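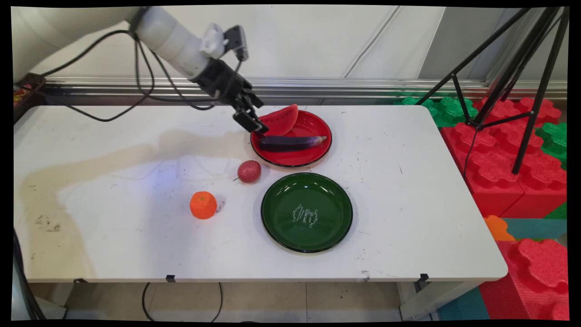

Research assistant wanted, part time, January start

Helping Haris Stoyanova finish a history of the Omerović family, printers and booksellers. Book is under contract with Cirkley, so the deadline is real.

What needs doing:
Reading and transcribing letters – 164 of them, mostly handwritten, some faded
Checking footnotes against the originals (600 so far, more coming)
Chasing picture permissions
Sorting out the bibliography, wich is a mess

You should be comfortable in a reading room and able to read old handwriting. Bosnian a big plus. Degree not required, patience is.

Pay is $2,823 for the whole job, in 4 payments. Travel to archives covered seperately, keep receipts. Your name goes in the acknowledgments.

Send a short note and one page of anything you've transcribed by 5th December. No long resumes please – no time to read them.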